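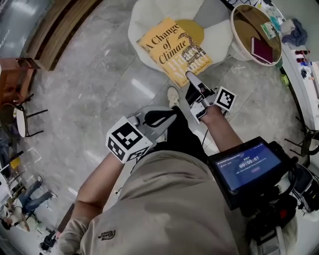
On the keeping of a household library

It has been the practice of this author to review the household's books each November, when the evenings permit unhurried work. The following notes are offered to readers who have written to ask how a private collection of modest size may be kept in reasonable order. At the last review the collection stood at 601 volumes, exclusive of cookery books, which are held in the kitchen and governed by separate arrangements.

The shelves are divided by subject and, within each subject, by author. Fiction is the exception and runs as a single alphabetical sequence along the hallway. Earlier attempts to arrange novels by country of origin were abandoned after nine weeks, chiefly on account of authors who had emigrated.

Oversized volumes are laid flat, no more than four to a pile. Paperbacks of the Hollell series, whose glued spines are known to split, are stood upright between firmer neighbours and are not to be lent.

Lending is otherwise encouraged. A notebook is kept by the front door in which the borrower enters the title and the date. At the time of writing 16 volumes are on loan, the longest outstanding being the second part of Ardeleanu's history of river navigation, borrowed by Mr Juraj Brabec before his move to Wastura. He has been reminded by letter — twice — and has replied courteously on both occasions without returning it.

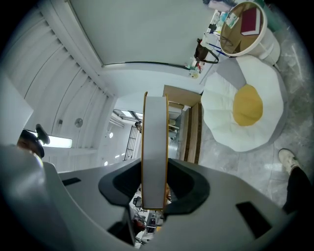 Page last modified: 2025-06-10

Dust remains the principal adversary. A soft, dry brush drawn from the spine outward is preferred to any cloth. Sprays and polishes should be kept well away from bindings, and shelves that have been washed should be left overnight before the books are replaced.

The matter of disposal is less agreeable. Each year about 21 volumes are withdrawn, most of them duplicates or superseded travel guides, and are taken to the charity shop in Stikance. Annotated copies are retained regardless of merit. An inscription from a relative is likewise considered sufficient grounds for retention, a rule which has preserved three identical dictionaries.

Correspondence on the storage of maps has been received and will be addressed in a separate entry.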